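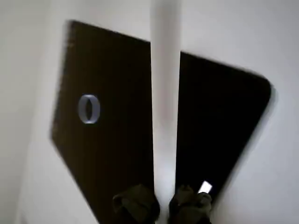
Who can borrow a device from the Skendolau lending program?
Every resident of Skendolau who is 16 or older and has a library card can borrow one, and younger readers can borrow together with a parent.

SKENDOLAU, 2026-04-08 — Malell, a supplier of repaired and tested electronics, announces today the extension of its device lending program with the Skendolau public library. The program started with one branch. From June, it will be open in all six branches of the town, with 564 laptops and tablets available for loan.

The idea of the program is simple. Many families have one computer for several people, and many older residents have none. Forms for housing, school places and doctor visits are now mostly online, and a phone screen is small for such work. With a loan from the library, a person can do these tasks at home and in his or her own time.

All devices come from offices which replaced their equipment. In the Malell workshop on Borbély Street, the old data is erased, weak batteries are changed and every device is tested before it goes to a branch. Devices that do not pass the test are used for spare parts.

Each loan comes with Celtico, the start menu developed by Malell for public libraries. Celtico shows large buttons for mail, documents and the library catalog. It does not ask for an account, and it removes the personal files of the borrower when the device is returned.

"In the first branch we learned that people want more time, and they want somebody to ask," the company states. "For this reason the loan is now longer, and every branch will have a help hour."
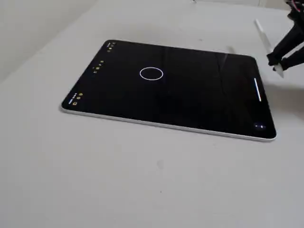
How long can a device be kept at home?
The loan period is 79 days, and it can be renewed one time if no other reader is waiting.

The charger and a printed guide are included. The guide is available in large print also. Borrowing is free of charge — there is no deposit, and normal signs of use are not billed. A lost or broken device should be reported to the branch as soon as possible.

Reservations open at the library desks in June. Offices in the region that wish to donate equipment can contact the Malell workshop by mail or leave a message at any branch. A minimum quantity is not required, but chargers should be included where they exist.

About Malell
Malell repairs and supplies used electronics for libraries, schools and town offices. The company has its workshop and office in Skendolau and employs 16 people.

Press contact: Malell, Press Office, Borbély Street, Skendolau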